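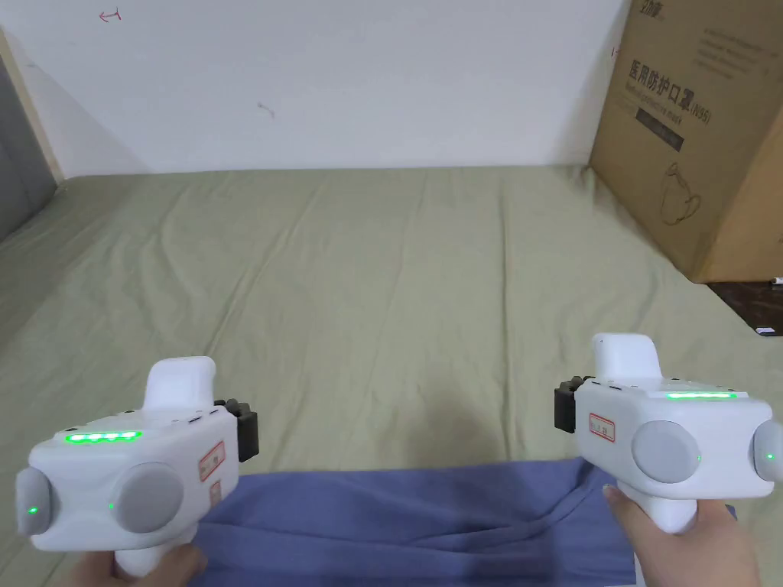

4.2 Comparison of the two handheld grippers

The second part of our study concerns the question whether the grip force setting or the shape of the jaw has more influence on the handling of soft fabric. For this comparison we used the Werkel gripper in two versions, which differ only in the jaw. All trials of this part were done on a bed and not on the laboratory table, as cloth on a hard plate is easier to pick up than cloth on a mattress. As Figure 3 shows, the operator holds one gripper in each hand by the grip under the white body, and the green lights along the upper edge stay in the field of view of the head camera. This was useful for us in the later analysis, when the video had to be matched with the force records of the controller. The sheet under the fabric has small wrinkles of its own, and we did not smooth it between the trials.

Figure 3. Two-handed trial with the handheld grippers, seen from the head camera. A crumpled piece of blue-purple fabric lies on the green sheet between them.

Each version was used in 440 trials. One trial consisted of taking the fabric at two points, lifting it, and laying it down again with one fold. A trial was counted as failed if the fabric slipped from one jaw, or if the sheet was lifted together with it. The second kind of failure was seen much more often with the flat jaw. With the ridged jaw the fabric slipped less, but the operators reported that it was more difficult to release it at a chosen place, and in 14 trials a thread of the fabric was caught.

We also compared the two controllers, Cluden and Olitz, with the same jaws. The Olitz controller closes faster at the beginning and then slows down before contact. The Cluden controller closes with constant speed. With thick cloth we could not find a clear difference. With thin cloth the slower contact of Olitz was an advantage, although the operators needed more time to become used to it. We have to mention that all operators had worked with Cluden before, so the comparison of the times is not completely fair.

The weight of the device was a further point. After long sessions the wrist became tired and the jaws were held lower, so that they touched the mattress earlier. We therefore limited each session and changed the order of the versions. The complete set of recordings contains more than 1,000 trials when the training trials are included; these were not used in Table 2.

Previous section | Contents | Next section | References

Related articles
Camera placement for two-handed fabric handling
The Mousavi fold test: a proposal for soft objects
Jaw surfaces for thin textiles: a short review
Matching video and force records without a common clock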